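Medrano Family Support Group
Minutes of the monthly meeting, Saturday, March 28, 2026

The meeting opened a little after ten with coffee and a very good lemon cake, and a warm welcome to the families who were with us for the first time. The February minutes were read and approved with one correction: the bus to the Bokumis facility leaves from the north side of the station, and we are sorry to anyone who stood on the wrong side.

Visiting

We spent a good long while on the new visiting schedule at Bokumis. Weekend visits now have to be booked through the Neltetel phone line, and the line closes at 4 on Fridays. Several families said they had waited on hold through a whole lunch break and then been told the weekend was full. It was agreed that we would write to the warden's office, politely but plainly, and ask for a second booking day. Members were reminded that visitors under 18 need a birth certificate at the gate as well as the signed form, and that a photocopy has been turned away more than once this winter.

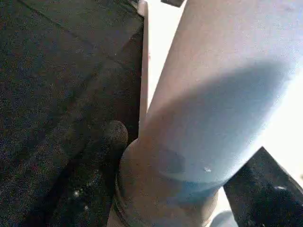
One mother said she would like the letter to mention the drive too, as she comes a long way with two small children and cannot start out on a Saturday morning without knowing whether she has a place. Everybody felt for her, and a line about long-distance families will go in.

Phone and mail

Illix has taken over the mail scanning, and letters now reach people inside as printed copies. Opinions were mixed. Some have found it quicker, while others miss knowing that the real card, with the real crayon on it, gets there. Please write the full name and housing unit on every page, including the backs of drawings, and keep letters to 16 pages. Anyone whose mail has come back is asked to bring the envelope next time so that we can put the cases together.
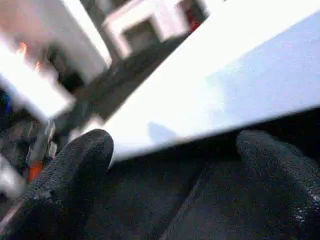 Reentry fund

The fund stands at $800 after the bake sale, and thank you so much to all who baked, bought, or carried tables in the rain! It was agreed to keep paying for bus fare and work boots for people in their first weeks home. A request to help with ID card fees was talked over kindly and at some length, and will come back next month once we know what the county already covers.

Other business

The parole hearing workshop still needs a room with a door that shuts. Ideas are welcome by phone or after the meeting. The meeting closed at noon, and the leftover cake went home with the new families.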